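Restau Documentary Player: Hosting a Film Screening at Your Club
Section 2. Preparing the screening 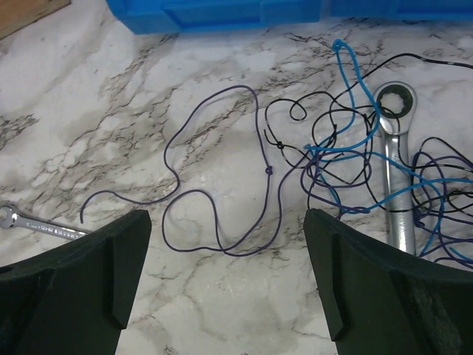

Before you start, please check that your club account is confirmed by Govitz. Without confirmation the film stays locked and only the trailer can be played.

1. Sign in and open My Screenings.
2. Choose the sports documentary and press Reserve. One reservation is valid for 2 showings.
3. Enter the number of seats. The basic license permits up to 200 viewers.
4. Select the subtitle language. It cannot be changed after the film has begun.
5. Press Download and wait until the bar becomes green.
6. Play the test clip with the sound at the level you will use in the evening.

Note: If the test clip has picture but no sound, open Audio Output and select Hall. Then close the player and open it again.

Caution: Some films for athletes and parents speak about injury or abuse. Read the content notice aloud before the film, and leave the hall doors unlocked so that anyone can go out.

Caution: Do not sign out during the showing. The player will count it as finished.

For a discussion guide in print, write to Ragnvald Sandberg at the Govitz club desk. Orders for February close at noon on the last day of January.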